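Removing Dust Mite Allergen from Bedding

Dust mite allergen is a protein carried in mite waste. It dissolves in water, so washing removes most of it, but live mites survive a cool cycle. The procedure covers a single bed and applies to cotton and cotton-blend bedding.

1. Strip the bed
Fold each layer inward and carry it to the washer in a closed bag. Do not shake anything indoors. Leave the mattress bare with the window open while the wash runs.

2. Wash
Set the washer to 130°F or higher. Many home water heaters are set at 120°F, so check the tank or use a cycle with a built-in heater. Fill the drum no more than two-thirds. Skip fabric softener - it leaves a film that holds particles.

3. Vacuum the mattress
Use a sealed vacuum with a HEPA filter and an upholstery tool. Work in overlapping strips from head to foot, then go over the seams and the piping separately. Turn the mattress and repeat.

4. Refit the sheet
Dry the sheet fully before it goes back on. Seat the two wall-side corners first, then pull the fabric across and tuck the open side.
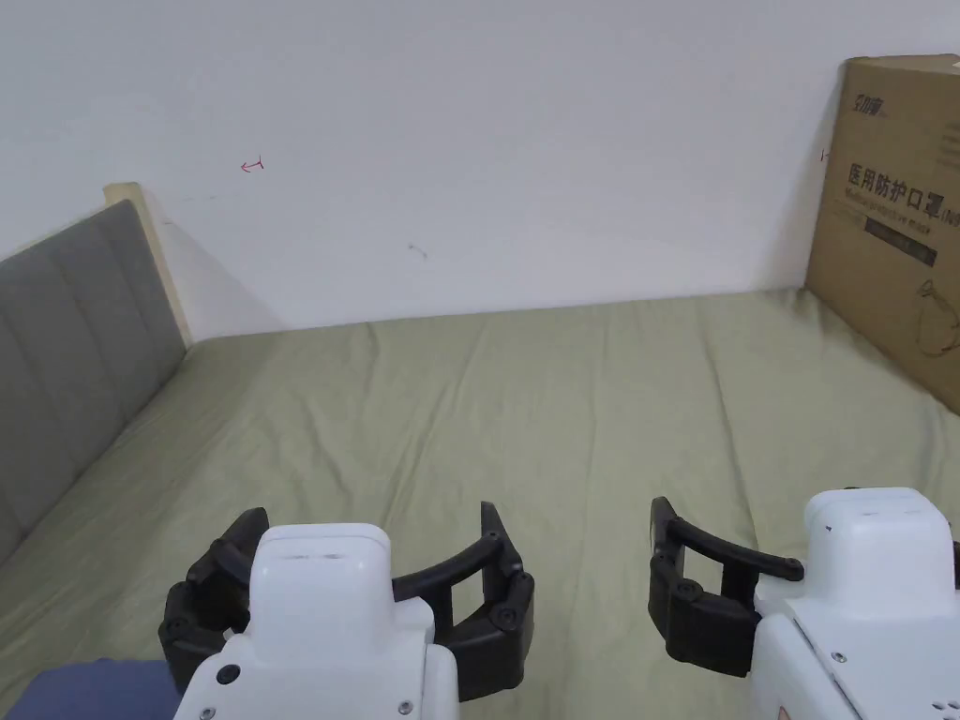 5. Control humidity
Mites take water from the air. Keep the bedroom below 51 percent relative humidity, measured at mattress height. A reading taken near a vent will be low.

6. Repeat
Wash sheets and pillowcases weekly, blankets monthly. Vacuum the mattress again in April, before windows stay open overnight.

Procedure checked by Aqeel Niazi.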